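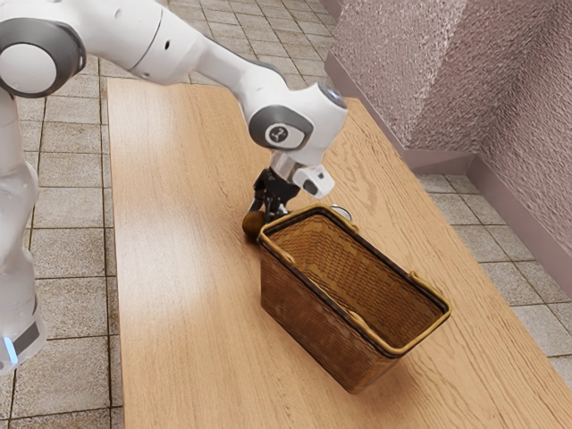
Work and Automation, Week 3
Handout: Who does the picking now?

Welcome back, everyone. Last week we covered big factory lines, and this week we get to my favourite part of the course: small jobs, small workplaces, and one arm at a bench. Please read this before the tutorial and bring a pencil.

The case: Kidero

Kidero packs gift hampers. Until March, packers stood along one bench all shift, picking up loose items and setting them in woven baskets. The plan is for an arm to take over the reaching and lifting, with the packers moving to checking, finishing and fixing. The layout was tried out in simulation first, with the arm standing beside a long wooden table and working over a basket. I love this stage! You can move a table in a simulation and nobody has to lift it.

Look at how close the fingers come to the back rim of the basket. A small round thing right beside a woven edge is easy for you and me. We nudge it, roll it, feel the rim with a knuckle and carry on without thinking. For a gripper, every bit of that has to be worked out by somebody, and the packers are the ones who know it best.

What changes for people

Less stretching across the bench. Shoulders and wrists come up again and again in the Kidero interviews.

New skills. Packers learn to stop the arm safely, clear a dropped item and restart. The Irano training module covers this in 50 minutes, which the packers called too short (I agree with them).

Pace. When a person sets the rhythm, there's room for a chat. When the arm sets it, that room has to be planned for. Ask who gets to change the speed.

Pay and job titles. If a packer is now minding a machine, is it still the same job? Kidero hadn't settled this when the interviews were done.

A bit of history

None of these worries are new. The Badasden cannery brought in its first sorting belt in 1925, and the workers' letters ask nearly the same questions about speed and breaks. They're wonderful reading, box 2247 in the reserve collection.

For the tutorial

Pick a task you've done at work, paid or unpaid. Write down every small movement in it, then mark the ones you'd happily hand over and the ones you'd fight to keep.

Reading: Özkan report, chapter 3. Skip the appendix unless you enjoy wiring diagrams.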